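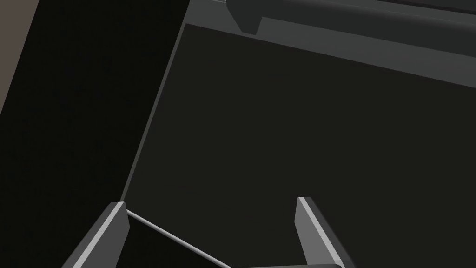

# Chapter 6: Public Art and the People Who Pay for It

A town that wants a sculpture in its square has to settle several questions before an artist picks up a tool. Where will the work stand? Who owns it once it is finished? Who cleans it, and out of which budget? This chapter looks at how towns answer these questions and what happens when they leave one out.

## 6.1 The Dillham Fountain

Dillham is a river town with a small downtown. In April the town council asked for proposals for a fountain outside the library. It received 63. A panel cut the list to 2, and both designs were shown in the library lobby so that residents could leave written comments.

The first design, from the Lambert studio, was a low stone basin with carved river plants along the rim. The second, from a workshop called Skorska, was a ring of 120 glazed tiles set into the pavement, with water rising between them. Most of the comments favored the tiles. The panel chose the basin. Its report said that the tiles would crack in winter and that the town had no money set aside to replace them.

Many residents felt they had been asked for an opinion that did not count. The council had never said whether the comments were a vote or only advice, and the notice in the lobby did not mention the panel at all.

## 6.2 Terms Used in This Chapter

**Commission:** an agreement to pay an artist for a work that has not been made yet.

**Site-specific work:** a work planned for one place, which may lose its meaning if it is moved.

**Maintenance fund:** money held back from the project budget for cleaning and repair.

**Percent-for-art rule:** a local rule that sets aside a share of a building budget for art. Under a one percent rule, a project spends $1 on art for every $100 in its budget.

Section 6.3 turns to the Luma murals, where the artists kept the right to repaint their own walls.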